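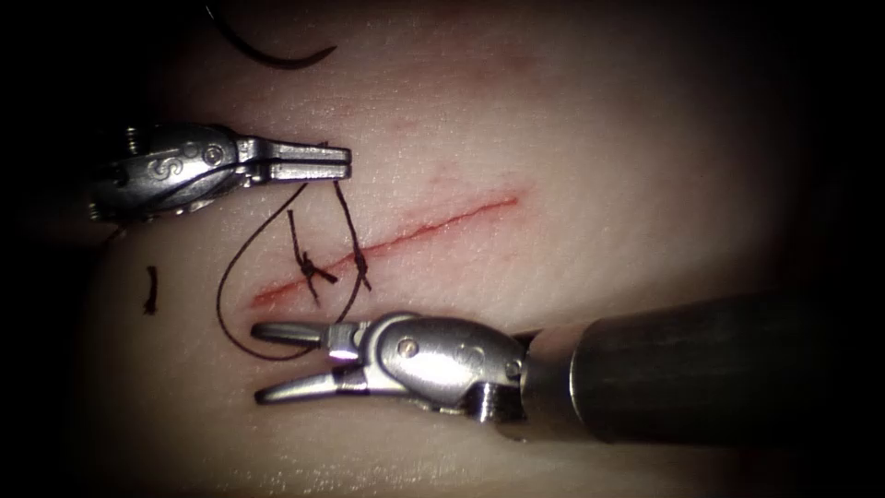

Trainees coming to the bench for the first time often remark that the pad is less forgiving than they expected, and that a stitch placed too near the edge of the cut shows at once.

The gallery presents suturing practice on synthetic tissue at the Flemholm Skills Center. Each pad carries a narrow red incision for closure practice. The introductory course runs for 12 sessions, and places are limited to 40 per intake. Select a picture to enlarge it.

Braided black suture, seen close to the instrument's wrist. Thread handling is taught before needle work.
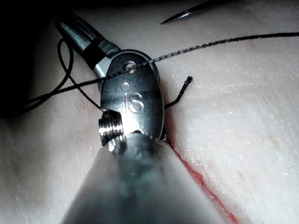

Pumphrey School of Surgery | Department of Simulation and Skills

The polished metal housing joins the shaft to the jaw. Participants review the parts of the instrument in the Risard Room before their first session.

Curved needle and thread over the practice pad, with no stitches yet across the incision.
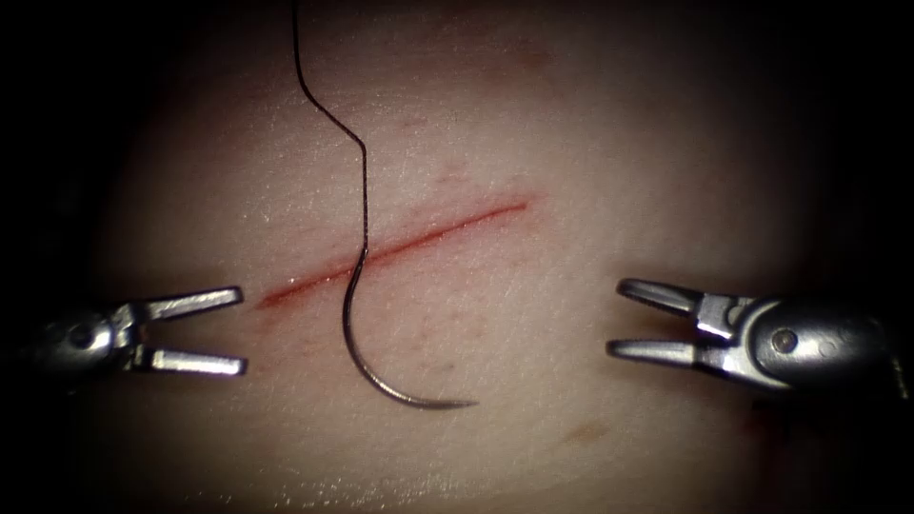

One reader asked whether the closure exercise could also be attempted with a shorter thread, having found the long tail hard to manage.

Applications for the January intake are accepted at the Guten Building office.

Page updated June 2020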